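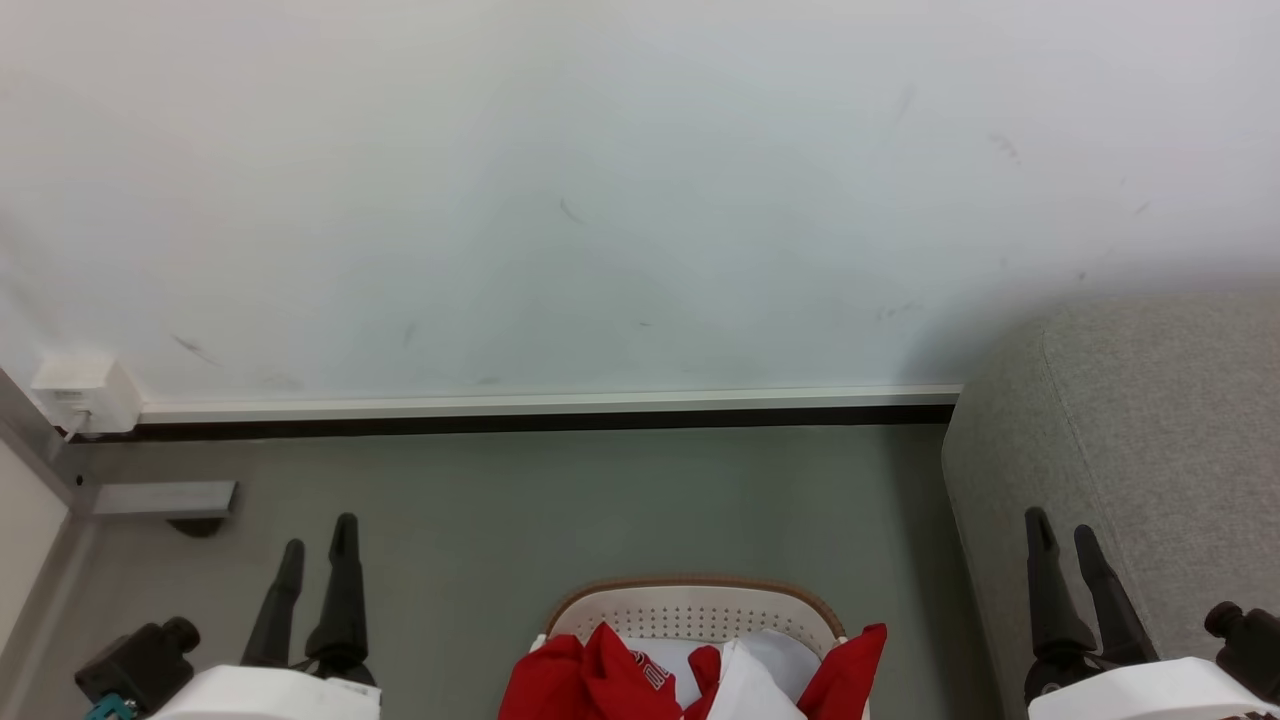
*Two-arm station with a basket of red and white laundry between the grippers, white table ahead.*

Conall Brennan runs data collection for the laundry task at Wilell, and he measures his days in episodes. An episode is one demonstration by an operator, start to finish: take a garment out of the basket, lay it on the table, bring the arms back to rest. The target for a full shift is 135.

"We don't hit it often," he says. "Resets eat the time. Somebody has to put the clothes back in a different heap, and people are bad at making heaps different."

The heap matters more than the garment, in his view. Early sets were recorded with each item placed by hand on top of the last, and the policy trained on them, named Komance, learned to reach for the same spot near the rim. Operators now tip the clothes in from a second container and leave them as they land.

Clothes of one color are a deliberate choice. "Red on red is where segmentation falls apart - you can't tell where one sleeve stops and the next shirt starts. Put something white in the middle and you get an easy first grasp, then the hard ones. I want both in the same episode."

Each episode is capped at 65 seconds. Anything longer is kept but tagged, and Brennan reviews the tagged ones himself in the late afternoon. He discards fewer than he used to. A missed grasp followed by a clean second try stays in the set, as long as the operator doesn't pause between the two.

"A pause is poison. The model learns to sit there."

Operators rotate after 48 minutes. The figure came out of the Tierney trials, where grasp errors climbed toward the end of each hour. New operators record 10 practice episodes that are never used for training.

Asked what he would change, Brennan mentions the head view first. The fingers hide the cloth at the moment of closing, and the wrist views only partly make up for it. A revised mount is due in June, along with a new logging tool called Gamow.

"Until then we label the contact frames by hand," he says. "It's slow, but the labels are good."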